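Home cooks in Zisdale can sell hot food starting in March

I've been waiting to write this one for so long that I had half the page typed up before the vote even happened. The town council said yes last night to Ordinance 378, the home kitchen rule, and that means that starting in March you'll be able to buy a hot dinner from your neighbor (legally!) and carry it home still steaming.

If you've lived here a while, you know people have been doing it anyway. I've bought tamales out of a cooler in the parking lot behind the hardware store, and I have bought a whole tray of noodles over a back fence on Pondar Street, and I'm not going to say from whom. Up to now the town only let you sell things that keep on a shelf, so jam, cookies, bread, dry mixes, that kind of stuff. Anything with meat or cooked rice or cream in it had to come out of a rented commercial kitchen, and the closest one with open hours is way out past the county line.
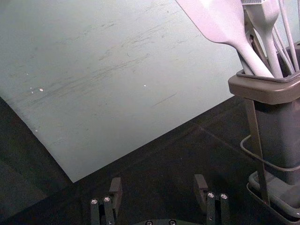 Page last changed: 4:40 p.m. (fee and meal limit added)

So what changes? You can apply for a home kitchen permit at town hall, and once you have it you can cook and sell up to 12 hot meals a day out of your own kitchen. The food has to be cooked and picked up on the same day. You can't ship it and you can't sell it through a store, but you can hand it over at your door or drop it off yourself inside town limits. The permit costs $80 a year. There's a food safety class you have to pass first, and the class is free if you take it at the library.

The first round is small. Only 23 permits will go out before summer, and then the council looks at it again and decides if it wants to open things up. I asked Virgilio Mercado at the clerk's office if there was already a line, and he laughed at me for a good long while. People have been calling since the draft went up in the fall, he told me, and a couple of them tried to pay before there was a form to fill in. The form should be at the front desk by the end of the week. It'll be on the town website too, but Virgilio says if you've ever tried to upload anything to the town website you may want to just come in.

Permits go first come, first served, with one catch that I missed when I read it the first time. Your application isn't in line until your class certificate is attached. So if you want one of these, sign up for the class first and get the form second. Please don't be the person who runs to town hall with a checkbook and then finds out the library class is full until April.

The meeting itself was long, and warmer than I expected, in both senses (somebody please look at the heat in that room). Genalyn Quiambao got up early on and talked about her mother's chicken adobo and about how many people have asked to buy it after tasting it at a birthday party or a funeral lunch. She works mornings at the dentist's office and she said she has no wish to run a restaurant. She'd like to cook on the afternoons when she feels like cooking, sell what she makes, and put the money toward her son's braces. I saw a lot of nodding at that.

Zinash Gebru brought up something I hadn't thought about at all, the pots. She makes big stews and the early draft said you could only use what it called "household size cookware," without saying what that was. Her biggest pot was a wedding present and she's used it at home for years, so is that household size or not? The council went back and forth over it for much longer than you'd think a pot could need, and in the end they just took the line out. The meal limit covers it, really. If you can only sell so many dinners, who cares how big the pot is?

Not everyone was happy. Mylene Villanueva, who owns the lunch place across from the post office, spoke against it, and I think she made a fair case. She pays rent, she pays for a hood and a grease trap and an inspection on each of them, and she's now going to be up against people who don't pay for any of that. She wanted the limit set lower and she wanted home cooks kept from selling between 11 and 2. She didn't get the lower limit. She did sort of get the second thing, though, and home pickups can't start before 3 in the afternoon on weekdays. Weekends are open all day. I talked to her out in the hallway afterward and she shrugged and said she could live with it, and then she told me she'd be first in line for Genalyn's adobo, so there you go.

The folks from Perić, the bakery on the corner by the bank, sent a letter in favor, which got read out loud. They started out selling rolls from a home oven under the old shelf food rule and they said they'd never have opened a shop without it. I didn't know that, and I've been eating those rolls since I moved here.

On inspections, I'll go slow, since this is what most of you wrote in about. Yes, somebody will come look at your kitchen. Yuzuki Takeda from the county will be doing the visits for the first round, and she stayed late to take questions from a whole clump of us by the coffee urn. She books the visit with you ahead of time, it takes less than an hour, and after that she can only come back if there's a complaint or when your year is up. She doesn't care if your kitchen is old or ugly. She said that more than once, I think because people kept describing their cabinets to her.

What she does care about is hot water at the sink, a fridge that holds its temperature, a thermometer you know how to use, and counters and walls you can wipe down. Raw meat gets its own board. Clean spoons and tongs get kept away from the dirty ones. Pets have to be out of the kitchen while you're cooking for sale, and somebody asked about a parrot, and yes, the parrot too.
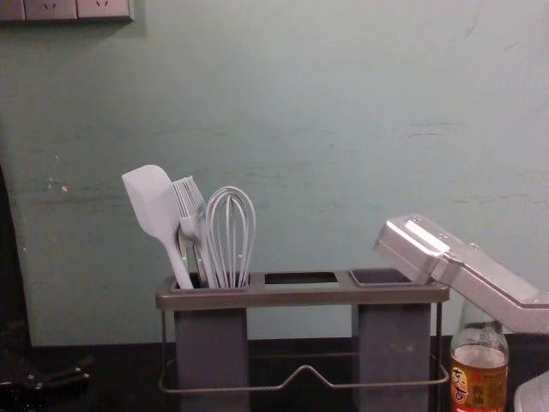 Utensil caddy on a dark kitchen counter, with a green wall behind it.

A chipped tile won't sink you, she said, and neither will scuffed paint, as long as the surface comes clean. If you rent, you need a note from your landlord saying it's okay. That part worries me a bit. I rent, and I can picture some landlords in this town sitting on a note like that until the permits are gone. I asked if there'd be any kind of deadline for them to answer, and there isn't one in the rule. One of the council members said she'd bring it up when they look at everything again in the summer. I'm going to hold her to that.

Labels came up too. Each meal needs your name, your permit number, the date it was cooked and a list of what's in it, with the big allergens spelled out. Handwritten is fine if a person can read it. My handwriting would not pass.

As for paying, you can take cash, a check or whatever app you like. A few people asked about Pemo, the ordering app some of the food trucks around here use, and the answer is that you can use it to take orders but you can't have its drivers deliver. It has to be you at the door, or somebody who lives in your house. Teenagers count! There was some real joy in the back row over that one, all of it from parents.

Taxes I'm leaving alone. Virgilio says the clerk's office will have a one-page sheet on it, and I'd trust his sheet a lot more than my notes, which at that point in the night were mostly a drawing of a noodle.

A few of you asked if you can still sell shelf food under the old rule without any of this. You can. Nothing changes for jam, cookies or bread, and if that's all you make, you don't need the new permit or the visit. If you want to sell both, the hot food permit covers both, so you wouldn't pay twice. And if you were hoping to put a couple of tables on your porch and let people sit down to eat, that's still a no. It's pickup and drop-off only for now. I did see Zinash's face when they said that, and I have a feeling she'll be back up at the microphone.

The class sign-up sheet is at the library's front desk, and evening classes fill up faster than the afternoon ones. Town hall closes at 4:30, and for an hour over lunch too, which I forget every single time. If you get a permit and you want people to know what you're cooking, send me a note and I'll put up a list once there's somebody to put on it. I'm hungry already.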